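Plukum folding shopping trolley: a long review after a good many trips up the hill

I have put off replacing my old trolley for longer than was sensible. It was a tartan thing that had belonged to my aunt, and it had one wheel that squealed and a handle held on with garden wire, but I was fond of it and so was everybody on the Lesside bus. In the end the wire gave out by the post office and I had to carry the lot home in my arms, potatoes and all, and that evening I sat down and ordered the Plukum folding trolley in dark blue.

I chose it mainly on the word of my neighbour Aicha Tazi, who has had hers for 3 years and takes it everywhere, including once to a wedding (there was a cake in it, in her defence). I've now used mine since last June, in all weathers, and I feel I know it well enough to say something useful.

Putting it together

It comes in a flat box with the wheels separate. You push the axle through, click a wheel on each end, and then thread the fabric bag on to its frame with poppers. The instructions are a single sheet of drawings and I had it the wrong way round at first, so that the pocket was facing my knees. Gergely Katona from downstairs came up and sorted it out, and stayed for tea. Allow yourself half an hour if you're like me, and much less if you're like Gergely.

What fits in it

More than I expected. A normal week's shopping for two goes in with room on top for a loaf. The bag is a plain deep sack with no dividers, though, so everything soft ends up at the bottom unless you think ahead. I've settled on keeping a few light carriers inside it and sorting as I go round the market: one for salad, one for fruit, one for anything that might leak. The thin patterned ones are my favourites — they weigh nothing, they squash down into the side pocket, and you can see through them to find the lemons.
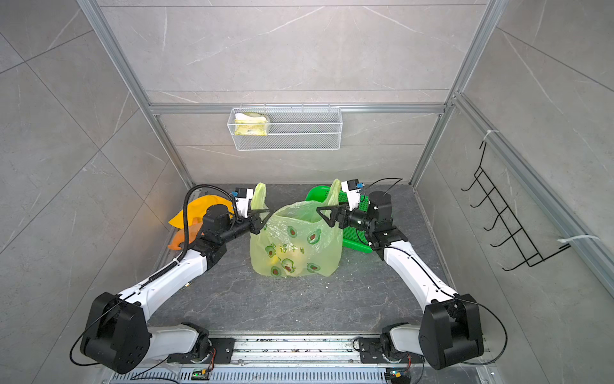
Pulling it along

The wheels are a good size and have a proper rubbery tread. On pavement it runs along behind you so quietly that I've turned round to check it was still there. Cobbles are another matter. The lane behind Plunwood church shakes it about dreadfully, and I would not take eggs that way again.

Kerbs are fine going down and a bit of a heave going up, particularly with milk on board. Stairs I can manage half full. If you have a lot of stairs, you might want the sort with 5 or 6 little wheels that walk up each step. Bohdana Kushnir at the library has one of those and swears by it, but it's a good deal heavier to lift on to a bus.

Soft fruit, a small sermon

Pears are what I judge any shopping arrangement by. A ripe pear bruises if you so much as look at it crossly, and I lost several in the early weeks before I learned to give them a bag to themselves and sit it on top of everything else, open, with the stems up.
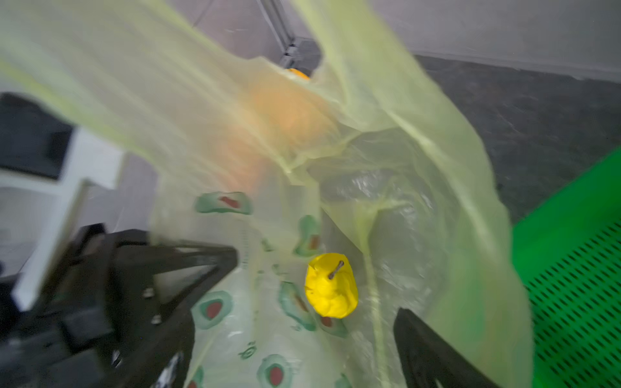
Cleaning and wear

The fabric wipes down nicely with a damp cloth. I had a yoghurt accident in the autumn and there's no trace of it now. The poppers are still tight, but the drawstring has begun to fray where it goes through the eyelet, and I've put a knot in it for the time being. The blue has faded slightly on the side that faces the window in our hall.

Price and where I bought it

I paid roughly 50 pounds at Rattanakul, the household shop next to the chemist, and Sunee Jitpraphai behind the counter let me wheel the display one up and down the aisle with a bag of compost in it before I made up my mind. She can order spare wheels too, and I found that reassuring after my years with the squeaker.

Would I buy it again? Yes, I would, though I do wish they made it in tartan.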